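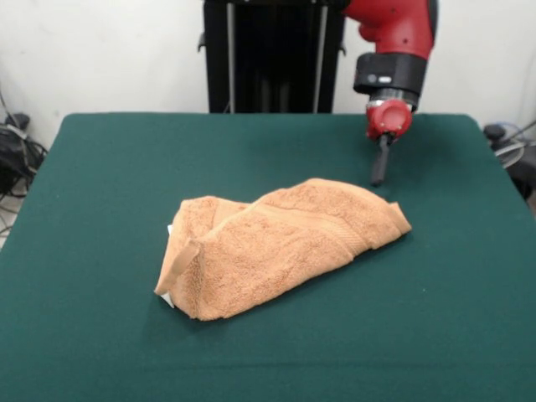 Sustadness Housekeeping Club

Posted by Haiyan Zhong

I want to write about towels again. I know that my last two posts were also about laundry, but several members wrote to me after the one about bed sheets, and almost all of them asked the same thing: what do you do with the small towels? So I will answer as well as I can.

The towel on the green cloth is the kind I mean. Terry, a light orange that some people would call peach, with a woven band across it. When a towel comes to the table it looks more or less like this, a long heap with one end higher than the other, and from this heap you must find a rectangle. I have done it so many times that I had to slow down and watch my own hands in order to write this post.

My mother folded towels in the air. She held two corners under her chin, brought the other two up, and it was finished before I could see how. I never learned it. My arms are short and the towel always touched the floor, and then she sent me to shake it out on the balcony. When I moved here I started to fold on a table, and I have stayed with the table. For a large bath towel I think the air method is faster if you are tall. For a hand towel I prefer the table in every case.

First, look for a corner. Many people take the towel from the middle and shake it, and with a thin kitchen cloth this is fine. Terry is heavier and the loops hold on to each other, so after shaking you often have the same heap, only in another place. I look for the hem. The hem is flatter and harder than the rest, and you can feel it with your fingers even when it is inside a fold. Follow the hem with two fingers until it turns. This is your corner. Hold it, and follow the short side to the next corner. Now you have two, and the rest of the towel will come when you lift and lay it down away from you.

The band helps too. It runs parallel to the short side, so if the band lies straight in front of you, the towel is straight. I did not notice this for years! I was always pulling at the corners to make them even, and then the band was slanted and the whole fold became slanted too.

After that I smooth it with the flat of the hand, from the middle to the outside. You do not need to press hard. If you press hard, you only make the loops flat, and I like a towel that is still thick when it goes to the shelf.

About the folding itself there are different opinions in our club. Some of us fold in half and then in half again. I fold in thirds the long way and then once across, because my bathroom shelf is narrow. The shelf is 26 centimeters deep, and a towel folded in quarters hangs over the front edge and falls down when somebody closes the door too strongly. With the thirds it stays inside. Please measure your own shelf before you decide. It is a small work and it saves you from folding everything a second time.

A few words on the table. I recommend a cloth on it, a smooth one, in a color that is different from your towels. On dark green I can see a light towel very well, also the hem and the small creases at the corners. At home I had for a long time a beige tablecloth, and I folded beige towels on it, and I was always missing one corner. Also, lint is easy to see on a dark cloth. This is good or bad, depending on how you feel about lint. I brush it off at the end with a damp sponge.

One member asked if she should iron hand towels. I do not do it. I did try once, with 19 towels before a visit of my husband's family, and they became flat and a little stiff and my back was hurting. His aunt used one and said nothing about it. If you want them to look nice for guests, put the folded side to the front of the shelf and the open edges to the back, and it will look very neat from the door.

And please do not use much fabric softener. I used it generously when I was younger, because I liked the smell, and my towels only pushed the water around on my skin. Now I use none, and I shake each towel two or three times before hanging it to dry. They are softer than I expected.

In June I would like to write about fitted sheets, which I still cannot fold in a way that I am proud of. If you have a good method, please send it to me before then - with a drawing if possible, since I do not understand the ones that are only words.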